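**From:** Pierina Bassi
**To:** daso-collect
**Date:** Tuesday, May 25, 2021
**Subject:** Re: [daso-collect] shoe rack task, rejection rules

> On the shoe rack set: of 225 episodes uploaded, 191 passed the sync check. Before I convert the rest I need to know two things. Do we keep episodes where the shoe is tipped on its side before it goes on the rack? And is blur in the wrist view a reason to reject?
>
> Eero Seppälä

Eero,

Keep the tipped ones. The policy has to handle a shoe that isn't sitting on its sole, and we have few of those so far. Start poses with the jaws open and the shoe near the rack are also fine:
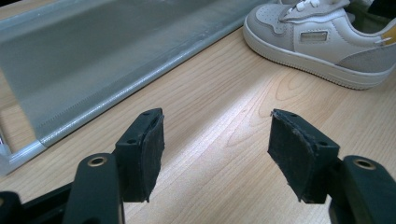 *Wrist view, jaws open, sneaker by the rack rod.*

The pads are fraying along the edges. Kalevi has spares and will swap both pairs before the next block. Please tag the swap in the metadata so we can split on it later if grasp error shifts.

Rules for the converter, replacing the March list:

1. Head view must show both grippers and the whole rack for the length of the grasp. Shoe on its side is accepted.
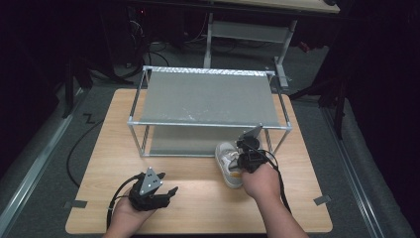
2. Reject if the sync offset between the head and either wrist stream is over 14 ms. Don't try to repair these by shifting frames.
3. Blur in a wrist view is not a reject by itself. Drop the episode only if the blur runs for more than 13 frames in a row and the other wrist doesn't have the shoe either.

Single frames like the one below stay in. The jaws are empty and the white object is a smear, but the pose track doesn't depend on that frame alone.

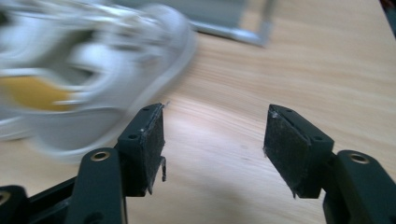 I would still log a blur score per frame. Ronaldo wants to try weighting the loss with it, and adding the field now is cheaper than a second pass over the Tennant drive.

Send me the reject list before you delete anything.

Pierina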